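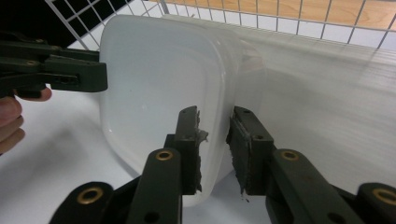
Figure 1. White plastic tub, tilted, opening to the upper left. Wire grid panel behind.

Storage of Small Dry Goods in a Shared Kitchen: Tub and Grid Panel Trial

Nilton Grajales
Supervisor: Ankica Đorđević
Submitted 2021-10-20

1. Background

The shared kitchen at Merrick serves two corridors of student rooms. Dry goods such as rice, lentils, tea bags and stock cubes were kept in their shop packaging on two open shelves. Part-used bags were folded over and stacked, and the stacks fell when an item was taken from the back. A short survey in February gave spilled food and lost items as the two most common complaints.

The project looked at whether open plastic tubs, used with a wire grid panel, would keep the goods in order without new shelving. Fixing anything to the walls was ruled out by the terms of the tenancy.

2. Materials

The tub chosen is rectangular with rounded corners and a raised lip around the opening (Figure 1). The plastic is glossy and lets some light through. Capacity was measured with water to just under the lip and came to 600 ml. Ten tubs were bought from Kodwood in a single order.

The grid panel is white and made of thin metal bars forming square openings. It was stood upright behind the row of tubs to stop them being pushed off the rear of the shelf.

Two other containers were considered. The Hundeo jar has a screw lid and a round base, which wastes shelf width. The Nultness box is square and stacks well, but its sharp inside corners hold flour and are slow to clean. Neither was taken further.

3. Method

3.1 Filling. Each tub was filled with one type of goods and placed on the shelf with its short side to the front. Loose goods were left in their inner bag, with the bag folded down inside the tub.

3.2 Tipping. An empty tub was tilted by hand on a flat surface until it fell over, and the angle was read from a card protractor. The test was repeated with rice to half depth. Each condition was run 6 times.

3.3 Cleaning. Tubs were dusted with plain flour, rinsed under the cold tap for 10 seconds and left upside down to drain. Any flour remaining was noted by position.

3.4 Use. The shelf was left in normal use for about 90 days. Items out of place were recorded each Sunday evening.

4. Results

The half-filled tub had to be tilted further than the empty one before it fell, in every run. The rice began to slide towards the low side before the tub went over, and in two runs a small amount passed over the lip.

After rinsing, flour remained mainly under the outer edge of the lip. The rounded inside corners came clean in all cases.

During the period of use, most misplaced items were packets too tall for the tubs, chiefly pasta. These were laid across the top of the row and blocked access to the tubs underneath. Tea bags and stock cubes stayed where they had been put. The panel shifted sideways twice and was put back by hand.

5. Discussion

The tub suits small packets and is easy to rinse. It does not suit pasta or cereal, which need a taller container. Residents reported that they could tell whether a tub was nearly empty from the side only when the shelf light was on. Labels on the short side were read more often than labels on the lip.

The tipping results apply to a hard, level surface. The shelf itself has a slight fall to the front, and the test was not repeated there. The record of misplaced items depends on one observer and a weekly visit, so items moved and returned between visits are missing from it.

6. Further work

Repeat the tipping test on the shelf. Compare a taller tub of the same width for pasta. Tie the panel to the shelf uprights with reusable straps and record any movement over one further term.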